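4. The planner, and what we had to change in it

4.1 Where we started

I'll come clean about our first planner right away: it was a plain list. Somebody wrote down the order of the parts for a kit, the arm went through the list from top to bottom, and if a grasp failed it tried the same grasp again until a counter ran out. We called this version Fundico, and for rigid parts in clean bins it was fine! We ran it all through January and I got rather fond of it. You could read the whole thing in one sitting, and when it got stuck you knew which line it was stuck on.

Cables killed it. A circuit board lies where you left it, but a wiring harness moves when you touch it, and the grasp that was good a moment ago now closes on air. Fundico had no way of noticing. It would look once at the start of the kit, save the poses, and trust them to the end (I still wince at the logs). So Tomás Madigan and I sat down and wrote a second planner, Skalinano, and the rest of this section is about that one.

4.2 How Skalinano picks its next move

Skalinano keeps no fixed order. After every motion it takes a fresh look at the workspace, rebuilds its list of candidate grasps, and scores them all again. Each candidate gets a score from the perception module (how sure are we that this is the part we think it is, and that the fingers will fit around it?) and a cost from the motion module (how far do we have to travel, and how close do we come to a tray wall on the way?). We subtract one from the other, with a weight in between, and take the best. That's really all there is to the core loop.

The weight took us ages to get right. If it's too low, the arm happily reaches down into a corner for a part it's very sure of and scrapes the rim on the way. If it's too high, it goes for whatever is easy to reach and starts chewing on the loose end of a cable. We ended up with a separate weight for each kind of part – rigid, board, cable, harness – and tuned them by hand on a set of 293 recorded grasps. I would love to say we learned them from data, and we did try, but the learned weights did worse on harnesses and we ran out of patience.

For cables we also restrict where a grasp may go. The perception module, Abera, gives us a rough centerline for each cable, and we only allow grasps on stretches where the centerline is fairly straight and doesn't cross itself. Twisted bundles are easier than you'd think, because they act like one thick cable. Harnesses are much harder: the wires fan out, the centerlines merge and split, and Abera changes its mind from one look to the next. For those we give up on the wires and aim for a connector housing if we can find one.

Re-scoring after every motion sounds slow. It isn't too bad, because most of the trays haven't changed since the last look, and we cache the candidates per tray. A tray is only recomputed if its depth image differs from the stored one by more than a threshold. The nasty case is glare. Glossy tray floors throw the ceiling lights straight back at the camera, and a moving highlight can look like a moving part. We mask saturated pixels before the comparison, which got rid of most of the false alarms but costs us a little sensitivity to small shiny things like metal motor bodies.

4.3 Workspace layout and the tray map

The planner needs to know which region of the table is a source and which is the target. We store this in a tray map, a small text file with one entry per tray: a name, a role, a pose and the inner dimensions. Source trays are the yellow ones, and the kit gets assembled in the steel tray in the middle (Figure 4). The layout leaves a strip of bare table on either side of the steel tray, and the motion module uses both strips as free space when it has to back out and try a different approach angle.

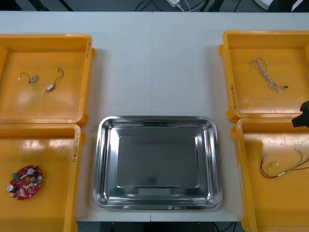 Figure 4. The workspace with the kit tray still empty. Source trays on the left hold two small components with wire leads (top) and a round red circuit board (bottom); those on the right hold a twisted cable bundle (top) and a wiring harness (bottom). The gripper is at the right edge.

4.4 Recovering from a bad grasp

When the fingers close and the width sensor reads zero, we don't retry right away. The failed candidate and its close neighbors get a penalty that fades over the next 10 looks, so the planner drifts off to another part and comes back later. Across the 2,643 grasp attempts in our log, this one change did more for us than anything we did to the scoring. Its weak spot is the last part of a kit, when there's nowhere else to drift to. Skalinano then backs off, nudges the part with closed fingers and looks again, and if the nudge leaves the part flat against a tray wall, it stops and asks for help.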